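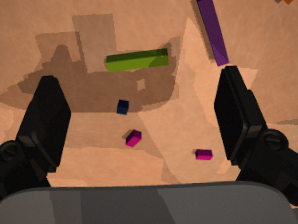 浅棕色桌面上的几个彩色小块

到期型封闭式基金的折价，我这几年的一点记录

2021-11-25

前阵子整理账户，把手里那只 Cleltley 到期型债券基金的材料从头翻了一遍，顺便把当时记的零散笔记合成这一篇。主要是写给自己看的，以后再碰到同类的东西，可以先回来读一遍，省得又从头想。内容只涉及我自己的持仓和想法，不构成建议。

先交代背景。我买封闭式债券基金的时间不算短，但是仓位一直不大。最早买它的原因很简单，开放式债基申购赎回太方便，行情一差我就容易手痒，封闭式的在场内交易，流动性差一点，挂单要等，反倒让我少动。后来才慢慢注意到折价这件事。

一、折价是什么，我当时怎么理解的

开放式基金按净值申购赎回，价格和净值没有差别。封闭式基金份额固定，想买想卖只能找别的持有人，成交价由双方决定，所以会和净值脱开。价格低于净值叫折价，高于净值叫溢价。债券类的封闭式基金，我见过的多数时候是折价。

我第一次看到折价的时候，想法和很多人一样：净值一块钱的东西，现在不到一块钱卖，这不是便宜吗。于是买了一只没有到期日的，拿了很久，折价没有收窄，中间还扩大过一段。净值涨了一些，折价吃掉了一些，最后到手的收益比同类开放式基金略低。那次亏得不多，但是花的时间长，让我记住了一件事，没有到期日的折价可以一直存在，谁也没有义务把它抹平。

原因也不复杂。基金每年要收管理费，这笔费用从净值里扣。假如一只基金永远不清算，那么持有人将来能拿到的是扣掉全部费用以后的现金流，它的合理价格本来就应该比净值低一截。费率越高，债券本身的收益率越低，这一截就越大。在利率很低的环境里，管理费占票息的比例很可观，折价深一些是说得通的。

除了费用，还有几样东西会反映在折价里。一是持有人对管理人有没有信心。二是底层资产好不好卖，净值是按估值算的，估值偏高的话，折价只是市场在替它改正。三是杠杆，很多封闭式债基会借钱买债，短端利率上来的时候，借钱的成本先涨，分红就可能减。四是分红本身，喜欢分红的人会为高分红付溢价，哪怕其中有一部分是在退本金。

这些道理书上都有，我是亏了时间以后才认真去读的。

二、到期型有什么不一样

到期型基金在成立时就写好了终止日。到了那天，基金把资产变现，还清借款，剩下的钱按份额分给持有人，然后摘牌。也就是说，到那天为止，价格和净值会碰到一起。

这样一来，折价就有了一个可以算的部分。假设净值从现在到终止日完全不动，买入时的折价就是持有期内的额外收益，除以剩余时间，就是每年多出来的那一点。剩余时间越短，同样的折价换算成年化就越高。

当然净值不可能不动。所以我后来习惯把预期收益拆成三段来看：票息扣掉费用和利息支出以后的部分，折价收敛的部分，还有净值本身涨跌的部分。前两段可以估，第三段主要看利率和信用。到期型基金越临近终止，管理人通常会把久期压短，把借款还掉，第三段的影响就越来越小。

还有一点容易忽略。终止日写在招募书里，但是多数招募书同时写着，董事会可以把终止日往后延，有的只能延一次，有的要经持有人投票。有的基金还会在终止前提出转型，把自己改成永续的，给不愿意留下的人一次按净值退出的机会。条款差别很大，必须一只一只读。我见过标题里带年份的基金，正文里的延期条款写得相当宽。

三、怎么找到 Cleltley 这只的

我平时用 Idell 看净值和折价数据。这个网站页面比较旧，好处是历史折价可以拉得很长，还能把几只基金叠在一起看。缺点是终止日那一栏常常是空的，要自己去翻公告补。我自己做了一张表，把看过的到期型基金列进去，终止日、能不能延、延多久、有没有杠杆、费率、最近一次披露的持仓，各占一列。

Cleltley 这只最早进表的时候，我没有买。当时折价很浅，剩余时间还长，算下来每年多不了多少，还不如直接买短债。于是放在表里，每个月更新一次。

后来市场有一段时间卖得很急，封闭式债基的折价普遍拉开，它也跟着跌。我在 Idell 上看到折价到了百分之 11，把公告又读了一遍，距离终止日还有 394 天。这两个数放在一起，粗算一下，光折价收敛这一段，年化就有一成多。对一只以投资级债券为主的基金来说，这个补偿我认为够了。

但是我没有马上买，先花了几个晚上看持仓。

四、看持仓的过程

季报里列了 32 只债券。数量不算多，可以一只一只看。我把每一只的发行人、票息、到期日、评级和占比抄到表里，再按到期日排序。

第一件要看的事情，是债券到期日和基金终止日对不对得上。如果大部分债券在终止日之前或者前后到期，那么基金到时候只要等着收本金就行，不需要在市场上卖，净值受利率影响很小。如果有一大块债券到期日远在终止日之后，那么终止时就得卖，卖价取决于当时的市场，这就有风险。

排下来的结果，绝大部分债券在终止日之前到期，少数几只在终止日后不久到期，只有四只明显更长。这 4 只里有一只占比偏高，是一家公用事业公司的债，评级还可以，成交也算活跃。另外三只占比小，就算卖得差一些，对净值的影响也有限。

第二件是信用。投资级为主，有一部分评级在投资级的最下面一档，这些我逐个查了发行人最近的财报，主要看现金够不够还一年内到期的债，利息保障有没有明显变差。我不是专业做信用的，看得很粗，只求排除掉那种一眼就觉得不对劲的。有一家零售商我不太喜欢，现金流在往下走，不过占比很低，债券也快到期了。

第三件是杠杆。季报显示借款已经比前一年少了一大截，管理人在致持有人的信里也写了，计划在终止前逐步还清。这一点符合我的预期。借款少了以后，票息收入会跟着下降，分红可能会减，这件事对价格有影响，后面会说到。

第四件是费用。管理费按总资产收，含借款部分，所以还借款对管理人的收入不利。这只基金在还，说明至少在这一件事上是按条款做的。终止清算时还会有一些律师、审计和交易方面的开支，公告里没有给数字，我自己在估算里预留了一点。

看完这四样，我给净值打了一个折扣，当作保守情形下的终止价值，再用这个数和市价比。结果仍然有可以接受的空间。

五、买入

我的账户在 Jidgate。这家券商手续费中等，场内基金的委托界面很简陋，只能下限价单和市价单。封闭式债基的买卖价差有时候很宽，用市价单很吃亏，我从来只用限价单。

当时挂单挂得偏低，头两天没有成交。第三天开盘成交了一小部分，剩下的又等了几天。中间有一次价格往上走，我差点改价去追，后来没改，过几天又回来了。这种基金每天的成交量不大，买得急就会自己把价格推上去，等一等损失不了什么。如果真的等不到，那就算了，表里还有别的。

最后买到的均价对应的折价比我第一次看到的略浅。仓位定在我整个债券部分的一小块，上限是事先写好的。定上限的时候我问了自己一个问题，如果终止日延后，并且延后期间折价重新拉开，我能不能不管它。按当时的仓位，可以。

买完以后，我在表里加了一行备注，写上买入的理由和什么情况下应该卖：

基金宣布延期，并且没有给退出机会，重新评估。
基金提出转成永续，在按净值退出的窗口退出。
持仓里出现违约，占比较大，重新评估。
折价收到接近零，并且剩余时间还长，卖掉换别的。

这几条后来只用到了最后一条的一半，下面说。

六、持有期间发生的事

最先来的是减分红。公告出来那天价格跌了一点，折价又扩大了一些。留言区里有不少人抱怨，说冲着分红买的，现在减了就没有理由留着。我能理解，但是对到期型基金来说，临近终止减分红是正常的，借款在还，到期的债换成了更短的债和现金，票息自然少。没有分出来的钱还在净值里，终止时会一起给。真正要担心的是该减不减，拿本金来撑分红，那样净值会往下走。

我在减分红以后又挂了一笔单，量不大，成交了一部分。

然后是年中的半年报。债券数量比之前少了，现金和短期票据的比例上去了，那只占比偏高的公用事业债减掉了一半左右的仓位。零售商那只已经到期，按时还了。我把表更新了一遍，把之前预留给净值的折扣调小了一些。

5 月的时候，利率往上走了一段，长债跌得比较多，我手里另外一只开放式的中长期债基净值掉得很难看。Cleltley 这只的净值几乎没动，久期已经很短了。价格倒是跟着别的封闭式基金一起往下晃了几天，后来自己回来了。这段时间比较能说明问题：净值受什么影响，和价格受什么影响，是两回事。价格那几天的下跌，我估计是有人在整批卖封闭式债基，没有分是哪一种。

再后来折价一直在收。收得不均匀，有时候几周不动，有时候一两天收一大块。收到很浅的时候，我按最后一条备注算了一次，剩余的那点折价换成年化，和直接持有短债差不多，而留在里面还要承担清算开支和可能拖延的风险。于是把后来加的那一笔卖了，最早买的部分留着，想完整走一遍清算的流程，看看实际和条款写的有多大出入。

七、关于清算的几件小事

清算这部分我事先了解得最少，所以多记几句。

终止前一段时间，基金会发公告，说明最后交易日、登记日和预计分配的时间。最后交易日以后份额不能再买卖，钱还没有到账，这中间有一个空档。我那段时间正好在 Na 住着，网络时好时坏，怕漏掉公告，就在 Jidgate 里把提醒全打开了，结果收到一大堆没用的消息，有用的那条反而晚了一天才推过来。以后还是自己去基金公司的网站看比较稳妥。

分配不一定一次完成。这只是先付了绝大部分，留了一小笔应付清算期间的开支，过后再把剩下的付掉。券商的账户里，第一笔到账以后份额并没有立刻消失，市值那一栏显示得很奇怪，有几天显示为零，有几天显示的是旧价格。我打电话问过 Jidgate 的客服，对方说要等登记机构处理完才能更新。后来也确实更新了。

税务上要注意，清算分配和平时的分红处理方式可能不同，一部分算返还本金，一部分算收益，以基金最后发的通知为准。券商先给的那张单子有时候会改，报税不要太早。我前一年就因为报得早，后来又更正了一次，来回花了不少时间。

最终每份拿到的钱，和最后一次公布的净值相比略少一点，差的部分和我预留的清算开支接近。没有惊喜，也没有意外。

八、算总账

把分红、两次买入和一次卖出、清算分配都放在一起算，年化收益比同期的短债基金高出一截，比当初粗算的要低。差在几个地方。

一是买入均价没有买在最深的位置。二是管理费和清算开支。三是减掉借款以后票息收入下降，我在最初的估算里把票息那一段估高了，用的是当时的分红率，没有考虑到后面会一路往下减。这是这次最明显的一个错误，方法上的。正确的做法应该是按持仓逐只把票息排到到期日，到期以后假设换成短期票据，再扣掉费用。麻烦一些，但是三十来只债券，花一个晚上也就排完了。

四是我自己的时间没有算进去。看持仓、更新表格、读公告，加起来不少。仓位小的时候，多出来的那点收益摊到时间上并不划算。我愿意做是因为本来就爱看这些，换一个人，直接买短债基金完全没有问题。

还有运气的成分。持有期内没有碰到违约，信用利差整体是在收的，这两件事都不在我控制之内。如果中间有一两只债出问题，结果会难看很多。折价给的那点缓冲，能挡住小的损失，挡不住大的。

九、几个常见的误会

之前在论坛上和人讨论，有几个说法反复出现，一并记在这里。

有人说折价越深越安全。这要看净值可信不可信。底层如果是交易活跃的投资级债，净值和真实卖价差不多，折价算得上缓冲。底层如果是很少成交的私募贷款或者结构化产品的劣后部分，净值是模型估出来的，折价深只说明市场不信那个估值。

有人说到期型等于保本。不是的，终止时给的是当时的净值，成立时的发行价和它没有关系。有些基金在招募书里写了争取按某个价格返还，措辞是目标，没有承诺。成立早期如果亏过，后面为了追那个目标价，管理人反而可能压低分红或者多承担信用风险，这两种做法对持有人都不见得好。

有人用 Z 值来选，就是拿当前折价和过去一段时间的平均折价比，偏离得多就买。对永续型也许有点用，对到期型用处不大，折价本来就应该随着时间收窄，平均值是一个过时的参照。我在 Idell 上也看这个数，只用来提醒自己去看一眼，不拿来做决定。

还有人问为什么不把仓位做大，既然终止日是写死的。首先前面说了，终止日未必写死。其次这种基金成交量小，仓位大了进出都难。再次，同一时期到期型债基的折价往往是一起拉开的，分散买几只，碰上市场紧张也会一起跌。要用钱的时候如果正好在那个时候，只能按很差的价格卖。所以我放在这里的钱，都是终止日之前确定不会用到的。

十、关于延期条款，再补几句

读得多了，发现延期条款大致可以分几类。第一类，董事会可以自行决定延一次，时间较短，理由写得很笼统，通常是市场状况不利于变现。第二类，董事会延一次以后，还可以再延，总时间有上限。第三类，终止要不要执行本身需要持有人投票，如果投票没有通过，基金就继续存在下去。第四类，终止前先做一次按净值的要约收购，收购以后如果剩余资产大于某个规模，董事会就可以把基金改成永续。

对我这种做法来说，第一类最省心，第四类也能接受，反正在要约里退出就行，只是要留意要约是全额接受还是按比例。第三类我一般不碰，小持有人去投票的比例很低，结果很难估计。

另外要看管理人过去的做法。同一家公司旗下如果已经有几只到期型基金走完了流程，可以去翻当时的公告，看有没有按时终止，最后分配和净值差多少。Cleltley 名下之前有过一只更小的，是按时清掉的，这也是我当时愿意买的原因之一。没有先例的管理人，我会把要求的折价提高一些。

还有董事会和管理人的关系。名义上董事会独立，实际多数时候管理人提什么就是什么。清算掉一只基金，管理人就少一份管理费，想把它留下来是人之常情。所以折价很浅甚至溢价的时候，最容易听到转永续的提议，理由是持有人喜欢这只基金。折价深的时候提转型，阻力会大一些，场内常有机构专门盯着，会联合起来反对。

十一、现在怎么看

清算拿回来的钱，暂时放在短债里。我表里的到期型基金还剩几只，折价都很浅，有两只甚至是溢价。买溢价的到期型基金，等于先付一笔钱，到期再亏掉，除非票息部分特别高，一般算不过来。但是溢价可以维持很久，买的人大概主要看分红率。

短端利率很低，融资成本也低，带杠杆的基金日子都好过，分红稳，价格也稳。这种时候没有什么可以做的。我也不知道什么时候折价会再拉开，可能很快，也可能要等很久。表还是每个月更新，更新一次大概半个晚上。

估算的方法改了，票息那一段现在按持仓逐只排，模板已经做好，换一只基金只要把债券清单贴进去。清算开支单独留一行。延期的情形也单独算一列，假设往后拖一年，看看年化剩多少，剩得太少的就不考虑。

Idell 前一阵改了导出的格式，日期那一列和原来不一样，我的表有几处公式报错，还没有全部改完。下次更新之前要先把这个弄好。另外那只开放式的中长期债基还在手里，净值没有回到年初的位置，要不要换成短一点的，我打算等年报出来看过持仓再定。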